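Review: Wikach two-arm bench set, 26 days in

Reviewed by Soo-ah Ham, 2020-11-23

The Wikach is sold for light chores and small-parts work: two arms, two parallel grippers, wrist brackets, control software. List price is 2,690. Dinton supplied ours and Pankaj Kushwaha did the setup, calibration included, in one afternoon.

The chore I care about is a key in a small padlock. Both grippers have to agree on where the lock is, one holding, the other turning.

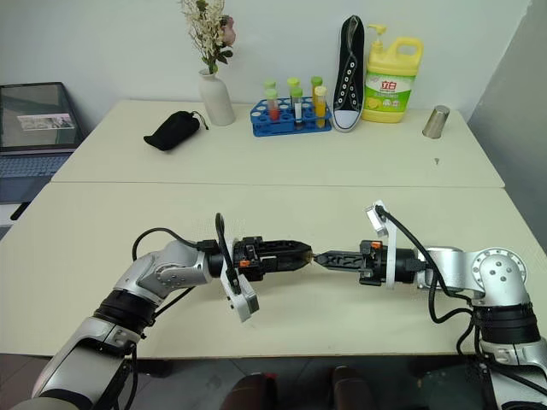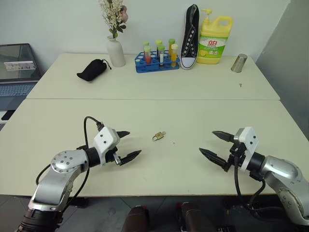
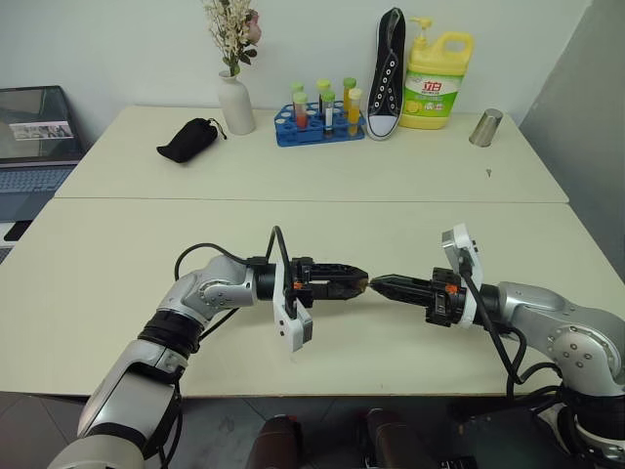
Two-arm bench; the padlock is in the second picture.

Holding is solved. The jaws close square and the body of the lock stays put. Turning is weak. Over 60 attempts the set finished 5 without help, and the usual fault was the key slipping as the wrist rotated. Soft goods are worse: a drawstring pouch gets pinched and dragged, never opened. Pouring I have not tried.

Cable routing needs work. The loops at the wrist snag on full rotation, and the manual skips the subject.

For a shop floor with fixed jigs, worth a trial. For a kitchen, no. Firmware due in May is supposed to add force limits per finger, and I will rerun the padlock test then.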